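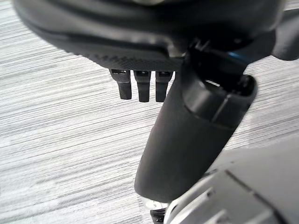 An afternoon with the price people: the economics open day at Ostdale

By Mali Maddocks
July
7 minute read

Print this page | E-mail this page

I have wanted to go to the Ostdale open day for years and always managed to be away for it. This time I caught the early train from Dovville, got lost between the station and the college (follow the river, ignore the signs) and still arrived before the coffee had been poured. What a good day it was!

The economics department had given the whole thing over to one subject, how prices get measured, and I can see why some people might stay at home for that. They missed a treat. Tia Bellamy opened with a talk called "What is in the basket?", and she began by asking us what we had paid for our last loaf of bread. Hands went up all over the hall and the answers were miles apart. One man buys his from the market at closing time, one woman has hers delivered, and somebody at the back bakes and had to work out the flour. She spent the next 40 minutes on that loaf and I could have listened for longer.

Her point was that an inflation figure is an average over a household that doesn't exist. If you rent, run an old car and have small children, your own prices may be climbing much faster than the published number, and if you own your house and cycle to work they may hardly be moving. I knew this in a vague sort of way. I hadn't seen it laid out so plainly, with real shopping lists side by side, and the gap between the two lists in her last slide got a proper murmur from the audience.

After that we were split up and sent round the building. My group started with Lý, the department's price diary project, where families in the town write down everything they buy for a month. The diaries are on paper, which surprised me. Apparently people are more careful with a pen, and they add things in the margin that no form would ask for - "cheaper one was sold out", "for Gran, she'll pay me back". Darren Dunmore, who was showing us round, said those notes are the best part of the whole archive and I believe him. He let us read a few with the names covered over. I got completely absorbed in a page of school shoes and had to be fetched.

We talked for a while about quality, which is the really knotty bit. If a packet of biscuits stays at the same price but loses a biscuit, most of us would call that a price rise. Fine. But what about a phone that costs more than the old one and does more? How much of the extra is a better phone and how much is just a higher price? Darren gave us pairs of products and asked us to decide, and our group fell out cheerfully over washing machines.
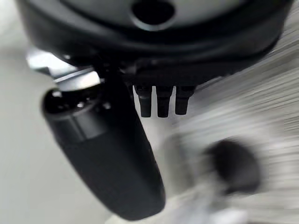

Rizal Liem thought we were all being far too generous to the manufacturers. A longer list of features, he said, was only worth paying for if you would have chosen it, and when the plain model has gone from the shops the buyer has simply been made to spend more. I've been turning that over ever since. It doesn't fit neatly into an index, as Darren admitted, but it is exactly how it feels at the till.

Lunch was soup and very good cheese rolls in the courtyard. I sat next to a retired wages clerk who remembered working out pay rises by hand, and she and Tia got into such a deep conversation about overtime that neither of them finished their soup.

Then came Skuker! I'd seen it on the programme and assumed it was a piece of software. It is a trading game played with cards, seven players to a table, and every player has a secret shopping list and a wage that changes each round. You haggle, you hoard, you panic. By round seven our table had run the price of coal up so far that I was offering two weeks' wages for a single card, and I'm normally quite a sensible person. Wilma Tosh won by buying potatoes early and saying very little. The students who run it stopped us afterwards to plot what had happened, and there was our little burst of inflation, drawn up on the whiteboard in green pen, with my coal purchase right at the top of it.

My one grumble is that the closing discussion was squeezed into 20 minutes, and the question of pensions came up just as people were putting on their coats. I'd have given up the tour of the library for more of that. The library is lovely, mind you, and they have bound market reports going back generations, with corn prices in beautiful handwriting.

If you go next year, book for Skuker as soon as you get in, as the tables fill up before the first talk. Wear shoes you can climb stairs in, too. The diary room is right at the top of the building and the lift was out of order.

I've started keeping my own price diary since I got home. So far it's mostly cheese.

Print this page | E-mail this page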